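Looking after the Baseck drawer cell: questions we get asked most

We set up the Baseck cell in the Planham workshop last August, and since then a good many of you have borrowed it, moved it, bumped it and written to us about it (please keep writing, we love the mail!). These are the answers we seem to type out again and again, gathered in one place so you can get going without waiting on us. Last updated Tuesday, June 4, 2019.

Do I have to warm the arm up before I start?

Yes, please, and it's a nice moment to go and get your coffee. Run the slow loop from the start menu, which takes 10 minutes, and stay near enough to hear it. A smooth hum is fine. A click at the wrist, once every turn, means the collar screws want a look before you go any further.

How do I know where the cabinet goes?

Line it up with the tape marks and then run the touch check, where the arm comes in slowly and stops just short of the top. The top should sit 653 millimeters from the base plate of the arm, measured along the floor to the nearest corner. If you're out by a finger's width the drawer routine will usually cope, but the errors add up over an afternoon and you'll end up with a finger pushing on the drawer front instead of hooking over the rim.

The drawer sticks halfway. Is it the arm or the drawer?

Nine times out of ten it's the drawer, poor thing. Switch the arm to hold, step in, and slide the drawer by hand a few times. If it drags for you, it will drag for the arm. Wipe the runners with a dry cloth and try again. Please don't oil them! Oil picks up grit, and we spent most of a week cleaning up after the last well-meant squirt.

Can I raise the pull force?

You can go up to 126 on the force dial, but leave it at 112 for everyday work. If you find yourself wanting more than that, go back to the question above, because something is probably rubbing.

When should a finger be changed?

Have a look at the inside edge every morning. A bright line is ordinary wear. A notch you can catch with a fingernail means it's time for a new one. Spares come from Sestano in a small padded box, and the screws go in by hand first, then a quarter turn with the short key. After that, run the touch check again, even if you're sure you put it back just the way it was (we've all been sure).

Can things stay on top of the cabinet while the drawer is being worked?

They can, and for many runs we like them there, as a good pull shouldn't send anything sliding. Keep to light things, a bowl or a bag of chips or a can, and write down what you used in the Dimitrov log so the next person can set it up the same way.

Who do I tell when I'm done?

Just fill in the sheet by the door, park the arm in its rest position and close both drawers. If something felt a little off, write that too, even if you can't put a name to it.

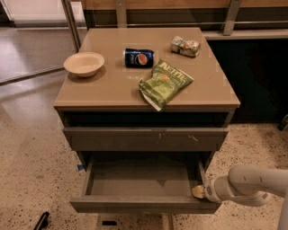
And do keep the key for the finger screws on its hook when you leave, as it's the only one we have that fits.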